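Mivard Foam Fruit Sleeves, mixed colors, pack of 12

Stretchy mesh socks for pears, mangoes and anything else that bruises. The maker says they "protect every fruit, every trip." We'd say they help with small knocks – a dropped bag is another matter.
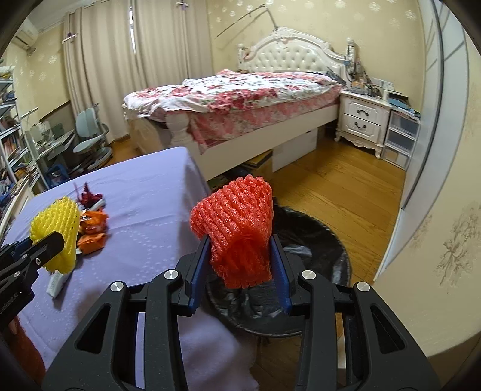
Reuse is the other big claim. Maybe. Strands do snap if you tug, and most people will bin them after one use anyway. Bulk case of 3,000 ships from Drurneck in March. No returns on opened packs.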